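Going tubeless on the Sellach: your questions

Updated November 29, 2022

I get a lot of mail about the tubeless conversion I did on my fat bike, most of it the same handful of questions, so I've finally put the answers in one spot. I'm a home mechanic with a cold garage and a floor pump, so weigh my opinions accordingly!

What bike and wheels are we talking about?

A Sellach fat bike, the older steel one, with 26 inch wheels. The rims are the stock 62 mm single-wall ones with the big cutouts down the middle, and the tires are the Kodau folding ones with the lighter casing. None of it was sold as tubeless ready. If yours was, lucky you, skip most of this page and just buy tape and valves.

Why bother?

Weight, mostly. Fat bike tubes are ridiculous things and you feel every bit of them when you try to get rolling in fresh snow. The other reason is that I like to run my tires really soft in winter, and the tubes didn't love it. I had a run of pinch flats on the rocky end of the Clandance loop last year, and changing a fat tube with frozen fingers is an experience I'd rather leave to other people.

Is it hard?

Fiddly more than hard. Set aside an evening and don't start it the night before a ride (guess how I know). The rim strip and the tape are the whole job, really. Get those flat and tight and the rest goes pretty quickly. Get them wrong and you'll be chasing a hiss around the rim at midnight with a spray bottle.

What did you use to seal the rims?

Foam strip in the channel first, to build up the middle so the bead has something to sit against, and then wide tape over the lot, pulled as tight as I could manage. Clean the rim with rubbing alcohol and let it dry properly before the tape goes anywhere near it. I also went over the edges with a warm hair dryer. I overlapped the ends of the tape on the side opposite the valve hole and haven't had either wheel lift there yet.

Can I use a split tube instead?

Sure, lots of people do, and it's a cheap way in. You cut a smaller tube down the middle, stretch it over the rim, mount the tire and trim the extra once it holds. I tried it on the rear first. It worked fine but it ate up a fair bit of the weight savings, and every tire change means a new tube, so I went back to tape.

Do I need a compressor?

I did for the first seating, yes. The floor pump couldn't move enough air to get the Kodaus to jump onto the bead, even with lots of soapy water and a fair bit of swearing. I ended up taking both wheels to Dwivedi, where they let me use the shop air and didn't charge me for it, so I bought my sealant there. Leave the valve core out while you're doing it. You want all the air you can get going in at once.
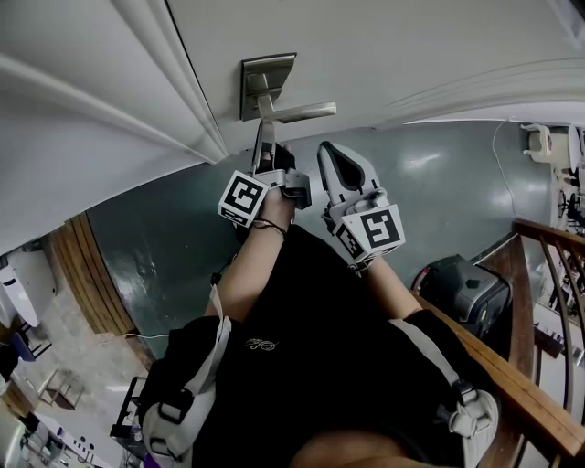 One reader wrote to say that I give up on the floor pump far too easily: mount the tire with a tube in it, leave it overnight, then pop one bead off, pull the tube out and fit the valve, so there's only one side left to seat. I've since tried that on the front and it did go up with the floor pump — second attempt, lots of puffing — so consider me corrected. The rear is still a shop air job in my house.

How much sealant?

More than you think for the first go. The tire soaks some of it up, and a bit always ends up on the floor. I put 5 ounces in each wheel to start with and then top up 3 ounces at a time when the sloshing stops. You can hear it if you take the wheel off and shake it beside your ear. Stir the bottle well first, or the good bits all stay at the bottom.

Does the sealant freeze?

Mine hasn't gone solid, but it does get thick and lazy when it's properly cold, and I wouldn't count on it to close up a big hole in those conditions. Check what it says on your bottle. Some brands are much better in the cold than others, and a few people water theirs down, which I think is asking for trouble in a Canadian winter.

What pressure do you run?

It depends so much on the snow and on you that my number won't help. Start firmer than you'd like, ride a bit, let a bit out, ride some more. When the steering goes heavy and the front wants to fold in the corners, you've gone too far. Buy a proper low pressure gauge, too.

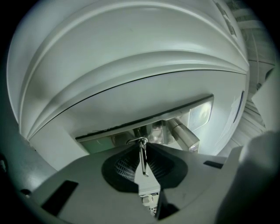
The gauge on a regular floor pump is close to useless down at that end of the dial, and a tiny change makes a huge difference on tires this fat. I carry mine in my jacket pocket so it stays warm, and I check again at the trailhead, because a tire set in a heated garage will be noticeably softer once it's been sitting on the rack in the cold.

Have you ever burped a tire?

Once, in July, on dry trail at Clandance. I'd left the pressure soft from a beach ride and leaned into a bermed corner with far too much confidence. The front let out a big wet fart and dropped half its air, and I got a streak of sealant up my shin. I pumped it up and rode home. Nothing like it on snow so far.

Do you still carry a tube?

Always. One tube, a decent pump and a couple of levers. It's heavy, and yes, it makes the weight savings look a bit silly, but a torn sidewall a long walk from the car is no fun in the dark. Wrap it in an old sock so it doesn't rub through in your frame bag. And loosen the nut on your tubeless valve by hand at home now and then, as a seized one is awful to deal with out on the trail.

Would the same setup work on my bike?

Probably, if your rims are a similar shape, but I can only speak for the combination I have. Send me the rim and tire you're using and I'll tell you if anyone else has written in about it.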